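The Laundry Question

10/03/2018

My mother folded for a family of seven on top of a chest freezer, and she could do a dress shirt without looking down. I think of her whenever somebody asks me if the machines are ready to take over the housework, and since I spent years fixing conveyor drives at the Seltside plant, people do ask me, usually at dinner and usually with a basket waiting for them upstairs.

My answer is not yet, and I give it with some affection for the machines. On a shop floor we had it easy. The parts at Seltside came down the line 37 to a tray, every one facing the same way, and if one was crooked we blamed the tray. A shirt has no right way up until you give it one. It can land in a heap a thousand different ways, and the sleeve you want is generally inside the other sleeve.

My old colleague Kalevi Räsänen, who is more patient than I am, likes to say that folding gets all the attention and picking up is the real job. I've come around to his view. You have to reach into a basket, get hold of one thing and leave the rest, and know that you have done so - all of this in a home where people live and leave their belongings on the floor. 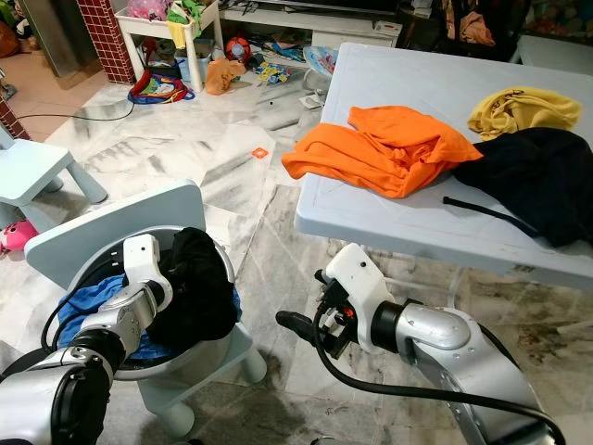

Two arms and a basket of laundry, with more clothes waiting on the folding table.

Look at what a person does there without a thought. She sees a bit of black cloth and knows from the feel of it if it's a sock or a whole sweatshirt. She steps over the ball. She gives the thing a shake, and gravity does half the work for her.

I timed myself in November, out of plain curiosity, and got through 12 shirts while listening to the radio and worrying about my gutters. I would buy a machine that took all night over the same dozen, provided I could go to bed and trust it, because slow doesn't bother me a bit. What would bother me is getting up 2 times to untangle it from a drawstring.

So I'm hopeful, and I still fold on the kitchen table after supper, towels first.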